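Pads, screws and one very stubborn cable

So Tuesday was maintenance day for my hand-held gripper, and I'd been putting it off for ages. If you're new to the blog: I do fruit sorting and table clearing at home with a two-finger gripper you carry around by hand, and the recordings go off to Dalva Trindade's group at Matumberg, who do the clever part. My part is pick up a mandarin, put down a mandarin, repeat until dinner.

The trouble started with the pads. Each finger has a rubber pad on the inside, and after a few weeks of fruit they get a shine on them. You don't notice it day to day. Then a pear slides out on you, and then another one, and you start blaming your wrist. Dalva went through my last batch of 571 picks and wrote back that 11 had slipped, nearly all of them in the final session. Dirty pads, she said. She was right, of course.

I used to wipe them with whatever was under the sink, which was a mistake (some cleaners leave a film and then everything slides worse than before!). Now it's a drop of dish soap in warm water, an old toothbrush, and a good long dry on the windowsill. I go along the pad and then across it, and I do the edges too, where the peel gunk collects. Wakana Kikuchi commented last time that she uses a pencil eraser on hers. I tried it on one corner and it left crumbs everywhere, so I'm sticking with the toothbrush.

Next, the screws. I go around the finger joints with the little driver and just feel for anything that turns. One on the right finger had backed off a quarter turn, and that explains the click I was complaining about in March. A quarter turn! I'd had the whole thing apart looking for that click. Snug is plenty, by the way. I overtightened one last winter and the finger went so stiff that my thumb ached all evening.

The cable took the longest. It likes to creep forward and get between my arm and the table, so I re-routed it with two soft ties and left enough loop to twist my wrist all the way over. Took me 7 tries to get the length right. Too short and it tugs, too long and it catches on the fruit bowl.

Then back to the table for a test run, with the dragon tablecloth still on, and everything out of the big red bowl.
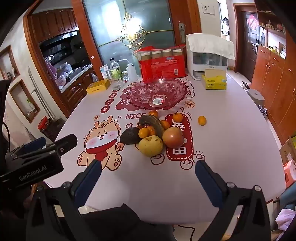 Posted by Frøydis Haugland | Filed under: Gripper Days | 5 comments

I always open the fingers all the way before the first pick and look at whether they sit even on both sides. If one lags I stop and go back to the screws. Then I go for the easy stuff, so mandarins first, then the apple, and I leave the pear for last because that's the one that shows you whether the pads are really clean. The avocado is almost cheating with that bumpy skin, it grips itself.

No slips this time, pear included. I still think the left side feels a tiny bit lazy on closing, so I've asked Dalva if it's worth swapping the pads over or just ordering new ones. Will report back when she answers.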